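Search posts
Search
Clear

Clisby Textiles Notes
Thread, March

1/ Folding striped knit. I have spent most of the month on one grey cloth with pale stripes and a white table, and I have enough written down to be worth posting. Long thread. Mute it if you only came for the Dobos loom posts.

2/ Knit is harder to fold flat than woven cotton. It stretches under its own weight, it curls at cut edges, and a corner that has been folded over tends to drag the next bit of fabric with it.

3/ Stripes help. They give you a straight reference printed or knitted into the cloth, so you can judge a fold against the stripe instead of the hem. Hems on knit are rarely straight.
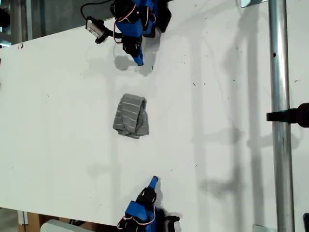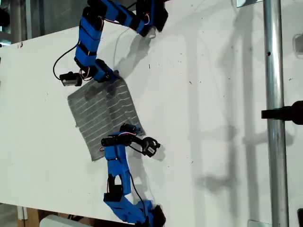

4/ START FROM A HEAP

Any method works on a cloth that is already flat and square to the table. Begin from a bundle. Most cloths in a house spend their lives as a bundle: out of the machine, out of the basket, off the back of a chair.

5/ First job is finding a corner you can trust. A corner folded back on itself looks like an edge. Lift it slightly. If a second layer comes up with it, put it down and pick another.

6/ Do not pull the middle. Pulling the middle of a heap of knit gives you a cone with four tails, and when you lower it you have the same heap in a new place.

7/ Take two corners on the same side. Raise them together, keep the tension low, lower the far edge first and lay the rest back towards you. The trailing edge takes out most of the creases on the way down.

8/ Tension. Enough to hold the edge straight, no more. If the stripes bow in the middle you are pulling too hard across them. If they ripple you are not pulling enough.

9/ SQUARE IT UP

A cloth lying on the diagonal is awkward to fold and easy to fold wrongly. Turn it before you do anything else. Turn it by two opposite corners, a few degrees at a time, with the fabric still touching the table.

10/ I used to skip this and correct at the end. The error doubles with each fold. A finger's width out on the first fold is a visible step by the third.

11/ Decide which way the stripes will run in the finished piece. I fold so that they lie parallel to the long side. It stacks better to the eye and you can spot a crooked one on the shelf from across the room.

12/ THE FOLDS

First fold: bring the far edge to the near edge, stripe over stripe. Match stripes at both ends before you let go. Smooth from the fold outwards. Smoothing towards the fold pushes the slack into a ridge.

13/ Second fold: side to side. Here the top layer creeps, as it has to travel further round the bend than the one underneath. Let the upper edge stop slightly short, then ease it level with the flat of the hand.

14/ Third fold only if the shelf needs it. Thin knit will take it. Thick knit makes a roll that opens again when you put it down.

15/ Loose flaps. If a corner hangs out at the side after the second fold, tucking it in leaves a lump. Undo one fold, lay the corner down, fold again. It is quicker than it sounds.

16/ THE TABLE

White is a mixed blessing. A grey cloth shows up well against it, and so does every speck and scuff. Wipe it down before you start. Knit picks up grit readily and gives it back to whatever you stack on top.

17/ Matt is better than gloss. On gloss the bottom layer slides when you move the top one. On matt there is enough grip that the bottom layer stays put and you can work on one layer at a time.

18/ Lighting. Soft shadows are useful, they show you a ridge you would otherwise miss. Hard light straight down flattens everything and you find the crease later, on the shelf.

19/ Height. My table was low, and I had put up with it for years. I raised it with 4 blocks from Netden and my back stopped complaining. Elbow height or a little under.

20/ THE LOG

I keep a log of folds. Yes, really. 733 entries so far for this type of cloth, each marked square, crooked or redone. 368 of those went down as square first time, so just over half.

21/ Nearly all the crooked ones have the same note beside them: not squared up before the first fold. See 9. I wrote the advice after reading my own notes, having ignored it for most of them.

22/ The whole log, all fabrics, stands at 3,273. Plain cottons are the bulk of it and they are dull reading. Towels have their own section. Fitted sheets do not.

23/ QUESTIONS FROM LAST TIME

Folding board? I tried the Sotach one. Fine for shirts. For a square cloth it adds a step and the hinge marks the knit.

24/ Ironing first? Not for knit. Heat with pressure flattens the stitch and it looks tired. Lay it flat, smooth it by hand, leave it a while.

25/ Rolling instead? Good for a drawer or a suitcase. On an open shelf rolls wander, and the stripes end up spiralling, which I can't look at.

26/ Does the direction of the knit matter? Yes. It stretches more across than along on most of the cloths I have tried. Make the first fold with the less stretchy direction running along the crease and it will hold its line.

27/ Next thread will be the same exercise with waffle weave, where there are no stripes to go by and the edges shrink unevenly in the wash. Log sheet layout to follow when I have tidied up the column headings.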